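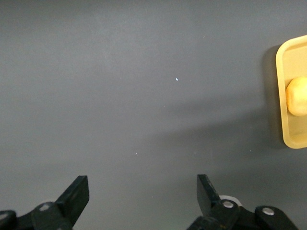 Gray work surface, yellow plastic tray at the right

Copying music off an old player when the library is gone

mundton_rick
Posts: 68
Player is a hard drive model, classic style, formatted for Windows. The laptop that held the library died in November and the drive in it is not readable. The player still plays everything. Its own menu reports 3,943 songs. When I plug it into the new laptop, the music program offers to erase and sync, which I declined. In Explorer I see Calendars, Contacts and Notes and no music. I want the files back on a computer with the titles intact. What is the correct procedure?

gtavares
Posts: 985
First turn off automatic syncing before you plug it in again. Hold Shift and Ctrl while connecting and keep holding until the player shows up in the sidebar. Then enable disk use on the summary page.

In Explorer, turn on hidden items and also clear "Hide protected operating system files." You should get a folder called iPod_Control with a Music folder inside it. In there are folders F00, F01 and so on. Copy the whole Music folder to the local disk. File names will be four random letters. Ignore that, the tags are inside the files.

After the copy, add the folder to a new library with "Keep media folder organized" checked. It will rename everything from the tags.
– Graça Tavares

plainoldpcm
That gets you the audio and drops play counts, ratings and playlists. Those are in the database file on the player, not in the tracks. If you care about them, use a transfer program that reads the database. I used one called Gava on two players and it rebuilt the playlists correctly. Ratings came over for one of them and not the other.

gtavares
He asked for titles. Tags cover titles. I would not run a third party program against the only copy of anything until a plain copy exists.

plainoldpcm
It reads, it doesn't write.

gtavares
The version I tried wrote a preferences file to the root of the player. Harmless in that case, but it is a write.

mundton_rick
Hidden items were already on. The protected files box was the one I had missed. I can see F00 through F49 now. Copy started and stopped with "Cannot read from the source file or disk" in F17. Tried again, same file.

Lâm Phùng
Moderator
Stop using Explorer for this. It quits on the first bad read and you lose your place. Open a command prompt and use robocopy with /E /R:2 /W:5 and a log file. It will retry twice, skip the bad file and go on. When it is done the log lists what failed.

Also check the cable and port before blaming the drive. Rear port on a desktop if you have one, no hub.

mundton_rick
Laptop only, so no rear port. Direct connection, no hub. Running it now.

swapbench
If the drive has bad sectors you should image it first with ddrescue from a Linux stick and work from the image. Every read on a failing drive is a risk. The 1.8 inch drives in these go quickly once they start.

Lâm Phùng
Moderator
For one bad file I disagree. Imaging reads every sector, including all the empty ones, and takes longer than copying what is there. If the log comes back with hundreds of failures then yes, stop and image it.

swapbench
You don't know it's one file until the run finishes, and by then you have done the stress anyway. An imager handles errors in a better order than robocopy does. It takes the easy parts first and comes back for the rest. We can agree to differ.

mundton_rick
Finished. The log shows 2 failed, both in F17. Everything else copied. Imported into a clean library and the titles and artists are there. A lot of album art is missing. Is that part of the two failures?

gtavares
No. Art that the old program downloaded automatically was stored apart from the tracks. Only art embedded in the file comes across. Select the albums and use Get Album Artwork – it will fill in most of the commercial ones.

Some purchased tracks may also ask you to authorize the new computer. Sign in with the account that bought them.

Patrício
Same symptoms here with a Mac formatted player on Windows 10, except Explorer wants to format it. Do the steps above apply?

Lâm Phùng
Moderator
No, and do not let it format. Windows can't read HFS+ without a driver. Borrow a Mac or boot a Linux stick and mount the player read only. Please start your own thread for the rest.

mundton_rick
Artwork fetch got most of it. Five tracks asked for authorization and play now. Second copy of the folder is going to an external drive tonight. Does anyone know whether the Rerncombe flash adapter fits the thin case, or only the thick one?

swapbench
Thick one fits without changes. On the thin one I had to leave out the rubber bumpers. Restore will fail if the ribbon isn't fully seated, so check that before you close it up.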